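plevia-house-pickup – README

last edit: Monday, September 19, 2022
maintainer: Jacinto Bermúdez

What this is
Teleop demos in simulation, one two-armed robot, one house (the Plevia house, open floor plan). Operator drives the robot to an object on the floor, picks it up, carries it somewhere else. Head camera view plus joint states and gripper commands. All frames are rendered, no real footage anywhere in here.

Why the floor? Our old table-top set taught the policy to look for a table edge and not much else. So small stuff, bare planks, lots of driving. 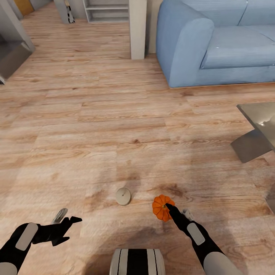
Objects get respawned at the start of each episode from a fixed pool. Pool list is in objects.txt. Some of them are near the color of the wood, on purpose – leave them in please, those are the ones we fail on.

Size
560 episodes train, 44 held out. Max length is 1000 steps, anything longer was cut and marked timeout=1. Held-out episodes use start poses that never show up in train.

What's in an episode
- rgb, head camera
- joint positions, both arms
- gripper open/close, left and right seperately
- base velocity
- instruction string, one line, lowercase
- success flag (set by the operator, not by the sim!!)
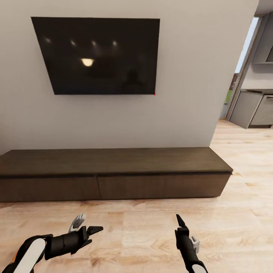
Base velocity is noisy for the first few steps after a reset. Drop them or smooth, your call. The Esquivel loader drops them by default, the Gadgate one doesn't.

Driving-only segments are kept. Arms stay out front the whole time, so expect grippers in view even when there is nothing to grab. If you only want manipulation, filter on phase=="grasp" or phase=="place". Phase labels were done by hand and the boundaries are sloppy by a few steps.

Known problems
- glass and mirror surfaces: depth estimated from rgb is junk there. We don't ship depth
- a few instructions name the wrong object, list in bad_text.txt, not fixed yet
- left arm is used way less then the right. Operators were all right handed
- lighting never changes
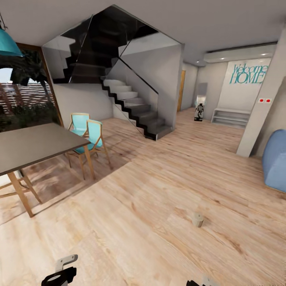 Not included
The Idville rooms. Those were collected in January with a different gripper and the action scaling doesn't match. Do not merge them, I tried, it trains fine and then grabs air.

TODO
- relabel success flags from sim state
- second house
- more left arm

Questions go to Jacinto. Put the episode number in the subject or I won't find it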